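Visit to the Flurham Household Goods Store and Sorting Hall

Last updated: February
Print this page | E-mail this page

Members of the Housing Support Partnership visited the sorting hall at Flurham on a Tuesday in February. The hall is run by Juden, which supplies starter sets of household goods to people moving into a first or emergency tenancy. The purpose of the visit was to see how donated and surplus items are received, checked and packed, and to consider whether our own store at Todow could adopt any part of the same method.

The party of 12 arrived at 9.30 a.m. and was received in the front office, where coats and bags were left. Visitors are asked to wear flat, closed shoes. Those who had not read the joining note were lent overshoes, and these proved rather slippery on the painted floor of the corridor.

Background

The hall occupies the ground floor of a former carpet warehouse on Bárány Road. Juden moved there from smaller premises when the number of requests from local councils outgrew the space. In the last full year the hall sent out 1,887 starter sets. A standard set covers the kitchen, the bathroom and basic cleaning; bedding is handled separately and was not part of the tour.

Goods reach the hall by two routes. The first is shop surplus, which comes on pallets and is generally unused. The second is donation by households, which is far more mixed and takes up most of the staff's time. Our hosts were frank about the difference. A pallet of new washing-up bowls may be checked in a few minutes, while a single box from a house clearance can take the better part of a morning.

Receiving and checking

Boxes are opened at a long counter near the loading door. Anything broken, sharp or unsuitable is taken out at this point and sent for recycling where possible. Electrical goods go to a locked cage to await testing. The remaining items are wiped down and passed on for sorting.

Small plastic goods receive particular attention. They are light, they are donated in large numbers, and they are awkward to store, as very few of them stack. The hall used to keep them on open shelving, but items slid behind one another and were overlooked for months. They are now held in deep bins, with a limited number of pieces in each, so that the contents can be seen at a glance from above. Members who know the state of the shelves at Todow took a close interest in this arrangement.

Dustpans were discussed at some length. A dustpan is included in every starter set, and it is one of the items most often reported missing or damaged on delivery. The front edge is the part to examine: if it is chipped or bent, dust passes underneath and the pan is of little use. Staff check the edge by hand before a pan is accepted. Pans with a ridged or flexible strip along the front are preferred when there is a choice. 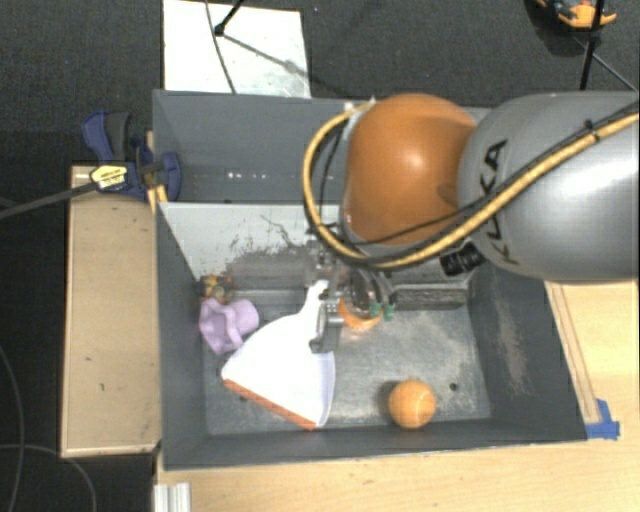 Sorting bin with white dustpan and other items, Flurham.

Packing

Sets are made up in the rear half of the hall. Each order is packed into 2 cartons, one for the kitchen and one for cleaning and bathroom goods, and a printed list is fixed inside the lid. Long-handled items are tied together and travel outside the carton. Dustpans are laid flat at the bottom, with cloths placed over them - an improvement suggested by the delivery drivers, who had found that pans packed upright tended to crack at the handle.

Questions and points to note

Members asked about the cost of the bins, the time needed to train new staff, and the handling of items that do not belong to any set. On the last point, Juden holds a small sale of odd items every 12 weeks and uses the proceeds to buy goods that are seldom donated, chiefly tin openers and bath mats.

It was noted that the hall has level access throughout, whereas Todow has a step at the goods entrance. Any change to the use of deep bins there would need to allow for this, as a full bin could not safely be carried over the step by one person.

The visit closed at noon. The partnership thanks the staff at Flurham for their time and for the tea provided. A return visit to Todow has been offered, and a date will be circulated to members once it has been agreed.

Print this page | E-mail this page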